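Sasgate Wrist Brake Retrofit Kit, for Yagi 2 arms
Supplied by Rultamberg, spare parts and service

Product notice and order page

This kit replaces the holding brake in the wrist joint of the Yagi 2 arm. Please read the whole page before you order, also if your arm works well today. We found a fault in the first brake and we prefer that customers learn about it from us.

What went wrong

On a Wednesday in August one customer called our service desk. He pressed the emergency stop while the arm was standing over a fixture plate, and the wrist sank down after the power was removed. It went down slowly, touched the part on the plate and stayed there. No person was hurt, but the part was scratched and the wrist cover got a crack.

We received the joint and opened it. The friction disc in the old brake had taken up grease from the bearing next to it. With grease on the disc, the brake still makes the normal click sound and the controller still reports it as closed, but the holding force is too low. For this reason you will not see any alarm. 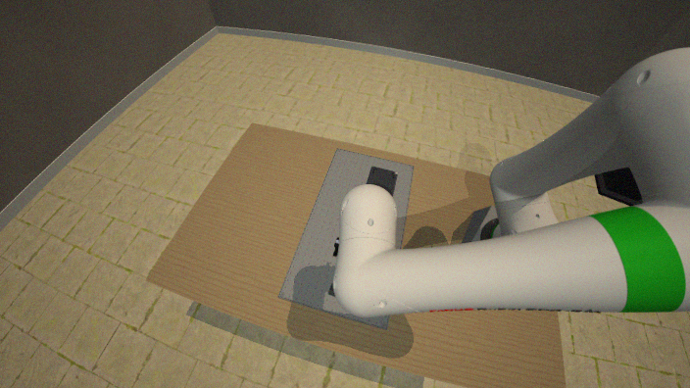
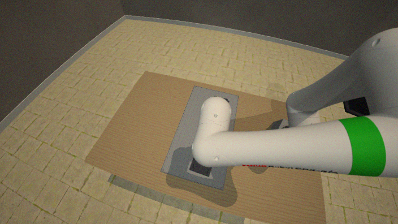 Rodel Magbanua from our service group studied the stop positions first, as the drop is not the same everywhere. The worst case is a long reach with the forearm almost level, when the wrist and the tool hang far from the shoulder. A stop position with the white forearm lying nearly flat and the domed wrist over the gray plate is one we ask you to avoid until the kit is mounted. Please choose a parking position where the wrist is away from the fixture and no hand can come under it.

Which arms are concerned

All Yagi 2 arms with a wrist joint number below 234 have the old brake. The number is printed on the label inside the rear cover of the controller. Arms with a higher number left our workshop with the new brake and do not need the kit.

What is in the kit

Sasgate brake with sealed disc
Shaft seal
Screws for the wrist cover
Wotar grease, small tube
Printed instruction with drawings

A torque wrench is not included.

Mounting

The work takes nearly 20 minutes for a technician who knows the arm. Before you open the wrist, support the forearm from below with a block or a stand, switch off the main power and lock the switch. Do not trust the old brake to hold the arm during this work. Clean all old grease from the housing, fit the new seal, and only then insert the brake. After mounting, run the brake test from the service menu with your normal tool attached. If the wrist moves during the test, leave the arm out of operation and call us.

Please do not clean the old disc with solvent and put it back. We tried this in our workshop and the holding force became low again.

Price and delivery

The kit is free of charge for all concerned arms, also when the warranty is finished. Send us the joint number and your delivery address. If you wish that we do the mounting, write this in the same message and we will propose a date. The old brake should come back to us in the box of the new one, with the return label that is inside.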